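Kudel Automation Center
@kudelcenter

1/ The Kudel Automation Center held its October open day at the Tellthorpe site. We thank the 300 guests who registered, and the local schools that arranged transportation. A short account of the program follows.

2/ Doors opened at 9 a.m. The morning was given over to the kitchen station, where our staff presented the household work carried out under the Trummer program. Guests were admitted in groups and asked to remain behind the floor line while the arms were powered.

3/ The kitchen station is furnished with ordinary household items: a stainless steel refrigerator, a white table, and a yellow basket of fruit. Trummer is directed at homes as they are, and the furnishings were chosen accordingly. 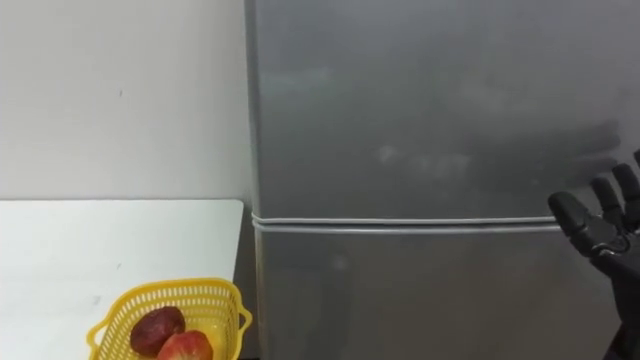 4/ THE REFRIGERATOR TASK

The refrigerator is one of the harder items in the program. A door seal holds firmly and then releases all at once, and the arm must adjust its force at that moment. Brushed steel also reflects light and shadow, which complicates the reading of distance. Staff explained both points to each group before the demonstration began.

5/ The Trummer log held 1,167 recorded attempts at household door tasks as of the morning of the open day. The log includes failed attempts. Guests who asked to review it were given a printed summary at the front desk, and copies remain available on request.

We use cookies to improve your experience on this site. By continuing to browse, you accept our use of cookies. Accept | Manage preferences

6/ Several guests asked how closely the arms can work to a surface. In the upper compartment, one black gripper is at the metal hinge pin by the front edge of the opening, while a second is held just in front of the closed lower door. Work at this distance is a regular part of the station's program. 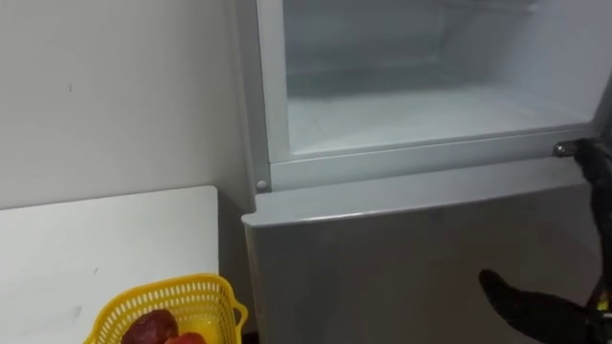
7/ A question received at the desk: How long does an operator train before working at the kitchen station?

Each operator completes 70 hours of supervised practice, followed by a review with the station lead.

8/ The afternoon session was held in the Falent Room and covered safety procedures, maintenance schedules, and the apprenticeship track. Applications for the next apprenticeship group are open, with 43 places available. Forms may be picked up at the Tellthorpe front desk or requested by mail.

9/ Guests who left their visitor badges in the Falent Room lockers need take no further action. Guests who took a badge home are asked to return it to the front desk, which is open until 5 p.m.

10/ Written comments on the open day will be accepted through the end of the month. Schools that wish to arrange a separate group visit to the kitchen station should state the number of students and the preferred time of day.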